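# skoryk

Small-oven recipes in plain text. 200 of them so far, one file each, all written for the kind of countertop oven that fits a single loaf and not much else. I started keeping these when I moved into a place without a full-size oven, and I have never had so much fun with a pile of text files!

Everything lives in `recipes/`, sorted by the main ingredient (potatoes have their own folder, they earned it). You can read the files as they are, search them with whatever you like, or load them into a spreadsheet with the script in `tools/`. No app, no login.

## What a recipe looks like

```
title: Sheet of leeks with mustard crumbs
serves: 2
pan: quarter sheet
rack: middle
preheat: yes
time: 40 min
source: Zoia Zinchenko
tested: yes

Halve the leeks and rinse them well, cut side up.
Oil, salt, cut side down on the pan.
Turn them when the edges go brown, add the crumbs.
```

The top part is key and value, one per line. Then a blank line, then the steps, one per line. If a step needs more than one sentence, fine, keep it on the same line.

## Fields

| field | required | notes |
|---|---|---|
| `title` | yes | sentence case please |
| `serves` | yes | a whole number |
| `pan` | yes | see `pans.txt` for the allowed names |
| `rack` | yes | `low`, `middle` or `high` |
| `preheat` | yes | `yes` or `no` |
| `time` | yes | time in the oven only, chopping doesn't count |
| `temp` | no | in Fahrenheit, left out if you cook on a dial with no numbers |
| `source` | no | a person or a family, no links to paywalled pages |
| `tested` | yes | `yes` means two different kitchens made it |

`rack` was the last field we added and by far my favorite. Melaniia Pylypenko went back through the whole collection in November and filled it in, and so many of the odd results people had been writing in about suddenly made sense. A gratin one notch too high is a completely different dinner. She also fixed my spelling of "broil" in more files than I want to admit.

The `temp` field is still patchy. Many older ovens just have a dial that runs from low to high, and I'd love to keep those recipes in, so the field stays optional. If you own an oven thermometer and a free evening, the files with no `temp` are a great place to help out – run `tools/missing.py temp` and pick something you'd like to eat.

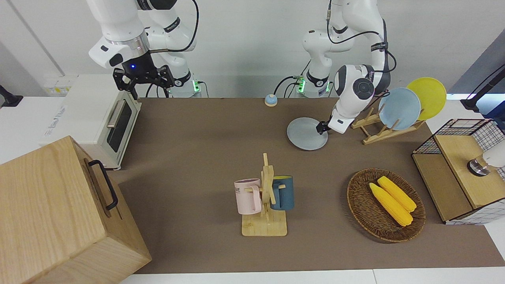

**Can I just use these recipes in a regular oven?**

Most of them work well as written, but start checking late, as a big oven often takes longer to brown the top. The cookies and anything marked `rack: high` need the most attention, and a second batch with your own notes in the file is very welcome.

## Getting it onto your machine

Clone the repo or download the zip, then:

```
python tools/check.py recipes/
python tools/to_csv.py recipes/ > skoryk.csv
```

`check.py` complains about missing fields and pan names it doesn't know. It will not complain about taste. Thaddäus Steiner wrote it over one very long train ride and it is lovely, readable code, so have a look even if you don't need it.

## Adding a recipe

1. Copy `template.txt` into the right folder.
2. Fill it in, in your own words. Please don't paste from cookbooks.
3. Run `check.py`.
4. Open a pull request, or mail the file to Vinh Lại if git isn't your thing (address in `CONTACT`).

Leave `tested: no` on new recipes. Another cook will pick it up – usually fast when it involves cheese.

## Known gaps

- Fish is thin. We have five files and three are salmon.
- Bread is nearly all flatbread. Manuela Longo is working on a small rye loaf (the smell of it, wow) and has 14 versions in the `rye` branch. Do not merge that branch.
- Serving sizes lean toward two people. Doubling often means two rounds in the oven, and the `time` field doesn't know that.
- A few recipes name ingredients by the local word. `words.txt` has what we've collected so far.
- `to_csv.py` drops accents on some Windows setups. Open issue, help wanted.

## License

Recipes are CC BY 4.0, scripts are MIT. If you print a booklet, send me a photo of it, I'd be thrilled. The folks at Werkport made one with a spiral binding and mine already has oil on the leek page.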